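Bon, je me lance dans un fil un peu long sur les trains de nuit, parce que je viens de rentrer d'Ulmont et que j'ai des choses sur le cœur (et mal au dos). Prenez un café. 🧵

**1/** Pour celles et ceux qui ne suivent pas : la ligne de nuit Coma – Ulmont a rouvert en février, après des années de rien du tout. Trois départs par semaine dans chaque sens, couchettes, sièges inclinables, et une voiture-lits que tout le monde s'arrache.

**2/** J'avais promis de la prendre dès la première semaine. J'ai craqué devant le site de réservation, qui m'a éjectée quatre fois au moment de payer. J'ai donc fini par aller au guichet, comme en 1998, et en six minutes c'était plié. Le monsieur du guichet avait l'air ravi de voir quelqu'un.

**3/** Parlons prix, on me pose toujours la question. 41 euros la couchette, aller simple, dans un compartiment de six. Le siège est moins cher mais j'ai passé l'âge. Enfin non, je n'ai jamais eu l'âge, je dors mal partout.

**4/** À titre de comparaison, le même trajet de jour avec le changement à Drullside m'avait coûté 98 euros l'automne dernier. Et j'avais raté la correspondance. Et mangé un sandwich triangle sur un quai en plein vent. Je garde une dent contre Drullside, vous allez voir que ça revient.

**5/** Départ de Coma à 21 h 52, voie 7. Enfin, voie 7 sur l'application, voie 3 sur le panneau, et une annonce pour la voie 7 que personne n'a comprise. On s'est donc tous retrouvés dans le souterrain avec nos valises à se regarder. C'était la voie 3.

**6/** Le matériel : des voitures rénovées par Saarela. J'avais lu beaucoup de mal de cette rénovation et je trouve que c'est exagéré. Les couchettes ont une vraie liseuse, une prise chacune, et un petit filet pour poser le téléphone. Les rideaux ferment ! Complètement ! Je pourrais écrire un fil entier sur les rideaux.

**7/** Par contre, l'échelle. Qui a dessiné cette échelle ? Les barreaux sont ronds et étroits, en chaussettes c'est une punition. J'étais tout en haut et je suis redescendue deux fois dans la nuit en priant pour ne pas poser le pied sur la dame du milieu.

**8/** La climatisation se règle avec une molette à cinq positions. Nous avons essayé la 2, la 4, puis le zéro. Aucune différence perceptible. Il faisait très bon de toute façon, jusqu'à 3 heures, où il a fait très froid. Prenez un pull.

**9/** Ambiance du compartiment : un couple de retraités suréquipés (thermos, pantoufles, bouchons d'oreilles en rab pour tout le monde, des amours), un étudiant qui a dormi onze heures sans bouger, une dame qui allait voir sa fille et moi. Une couchette vide.

**10/** Cette couchette vide m'a fait réfléchir, parce que le train était annoncé complet depuis dix jours. D'après la cheffe de bord, des gens réservent plusieurs dates et annulent la veille, ou n'annulent pas du tout puisque c'est mal remboursé. Du coup il y a des lits vides pendant que d'autres renoncent à partir.

**11/** Je trouve ça rageant. Une liste d'attente, même bricolée, ça réglerait une partie du problème. Les ferries le font, les campings le font. On doit bien pouvoir le faire avec un train de neuf voitures.

**12/** Et maintenant, Drullside. On s'y arrête à 1 h 20 du matin. Pas pour les voyageurs, les portes restent fermées. On change de locomotive, on attend, on repart dans l'autre sens. Prévu : 35 minutes. Chez moi : une heure dix.

**13/** Alors oui, en théorie on dort. En pratique, il y a un choc quand la nouvelle machine s'accroche, puis les lumières du quai en plein dans la fenêtre du couloir, puis quelqu'un qui demande à voix haute « on est où là ? ». Il y a toujours quelqu'un. Cette fois c'était moi, pardon.

**14/** Le plus bête, c'est qu'il existe un raccordement qui évite Drullside. Il est là, sur les cartes, un joli petit arc de voie au nord de la ville. Il est fermé la nuit pour travaux depuis l'ouverture de la ligne et, selon les dernières nouvelles, il le restera jusqu'à l'hiver.

**15/** Je précise que je n'ai rien contre les travaux. Les voies, ça s'entretient, et la nuit c'est le seul moment où on peut. Mais on pourrait le dire aux gens sur le billet, plutôt que d'afficher un horaire que le train ne tient presque jamais.

**16/** Réveil à 6 h 15 par la cheffe de bord, qui toque doucement à chaque porte. Petit-déjeuner dans une boîte en carton : un petit pain, une confiture d'abricot, un jus, et un café que je qualifierai de chaud. L'étudiant a mangé le sien et celui de la couchette vide. Je valide.

**17/** Et puis la vallée au lever du jour. Je ne vais pas en faire des tonnes, mais les quarante dernières minutes avant Ulmont justifient le voyage à elles seules. La brume sur la rivière, les viaducs, les retraités debout en pantoufles dans le couloir. Placez-vous côté gauche.

**18/** Arrivée avec 48 minutes de retard. Pas d'annonce d'excuses, mais un formulaire dans la boîte du petit-déj, sous la serviette. Si vous avez plus d'une demi-heure de retard, remplissez-le ! J'ai récupéré 10 euros, en bon d'achat certes, valable un an.

**19/** Quelques chiffres, parce que j'ai fini par aller lire le bilan publié par l'exploitant ce mardi 12 mai 2026 : 3859 voyageurs transportés sur le premier mois complet. Pour une ligne qu'on disait « sans public », je trouve ça plutôt costaud.

**20/** L'autre chiffre m'a moins plu : plus de 311 réclamations sur la même période. Une bonne part pour les retards, le reste pour la réservation. Personne ne se plaint des rideaux, notez bien.

**21/** On m'a répondu sous mon dernier fil que c'était un gadget pour nostalgiques. Venez voir qui descend à Ulmont le matin. Des gens en costume qui filent vers le tram, des étudiants avec leur linge sale, des familles, des vélos démontés dans des housses. La nostalgie, je ne l'ai pas beaucoup croisée.

**22/** Ah, les vélos, justement ! Non démontés, c'est non. Démontés et sous housse, c'est oui, si ça rentre sous la couchette du bas. Donc négociez avec la personne de la couchette du bas. J'ai vu une roue avant voyager sur des genoux.

**23/** Les questions reçues en privé, en vrac. Les douches : non, sauf en voiture-lits. Les chiens : oui, si tout le compartiment est à vous. Les compartiments réservés aux femmes : oui, mais il faut cocher la case tout au début de la réservation, après on ne peut plus revenir en arrière.

**24/** Les toilettes : deux par voiture. Propres à 22 h, correctes à minuit. Au matin, allez voir dans la voiture des sièges, elles étaient curieusement bien mieux.

**25/** Est-ce qu'on dort ? J'ai dû faire quatre heures et demie en deux morceaux, de part et d'autre de Drullside. L'étudiant, onze heures, je le rappelle, alors que le trajet en dure à peine plus de dix. Il dormait déjà à la voie 3, je ne vois que ça.

**26/** Côté bagages, j'étais partie avec ma grosse valise rigide et c'était une erreur. L'espace au-dessus de la porte est profond mais bas. Un sac souple passe, une coque dure se bat. Elle a fini dans le couloir, à gêner tout le monde, moi la première.

**27/** Au retour j'ai voulu tester le siège, par conscience professionnelle (je n'ai aucune conscience professionnelle, j'étais fauchée). Eh bien pour lire, c'est parfait. Pour dormir, mon cou vous salue. Les lumières baissent à 23 h mais ne s'éteignent jamais.

**28/** Et le retard du retour : quatre minutes. QUATRE. Avec Drullside et tout le tralala. Je ne sais pas ce qu'ils ont fait cette nuit-là, mais qu'ils le refassent.

**29/** Ce qui m'inquiète pour la suite, c'est l'été. L'exploitant parle de passer à un départ quotidien, sauf qu'il n'y a que deux rames, et qu'il en faut une de côté dès que la moindre porte coince. Saarela doit en livrer une troisième. La date a déjà glissé deux fois.

**30/** Si elle n'arrive pas, je préférerais qu'on garde trois départs fiables par semaine. Une ligne qui supprime un train sur cinq en juillet, les gens l'essaient une fois et reprennent la voiture. On a déjà vu le film avec l'ancienne liaison côtière.

**31/** Je repars en principe le mois prochain, en voiture-lits cette fois si j'arrive à en attraper une (le guichet ouvre à 8 h, j'y serai à 7 h 45 avec mon thermos, oui j'ai acheté un thermos). Je vous raconterai la douche.

**32/** Si vous avez fait Coma – Ulmont ces dernières semaines, dites-moi votre retard et votre numéro de voiture en réponse, je compile tout ça dans un tableau. Et si quelqu'un a compris la molette de la clim, mes messages sont ouverts.
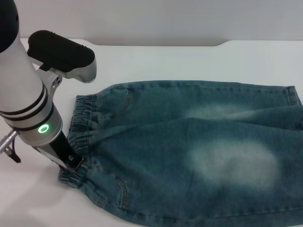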